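Sketitz to supply refurbished classroom and office boards to Plorkville schools

Sketitz, the office and classroom furniture refurbisher, has signed a supply agreement with the Plorkville schools purchasing group. Deliveries start in December and cover 19 sites.

Under the agreement, Sketitz will collect used desks, storage units and writing boards from each site, repair them at its Marquez works and return them under a 2-year warranty. Items that fail inspection will be stripped for parts. Boards are graded on surface wear, frame straightness and the condition of the fixings.
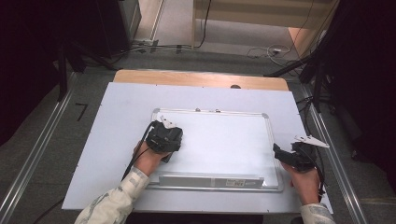 Stock records will be kept in Plurari, the company's own asset register. Each item receives a reference number on arrival, and schools can check the progress of an order online. The standard turnaround is 21 working days from collection.

"Schools asked us for fixed prices and a delivery date they could plan round," said Kwadwo Gyamfi, operations manager at Sketitz. "The contract sets out both. Orders of 80 items or more will be split into two deliveries to suit sites with limited storage."

Price lists and collection forms are available from the Sketitz sales office. Schools outside the purchasing group may order on the same terms, subject to a separate carriage charge.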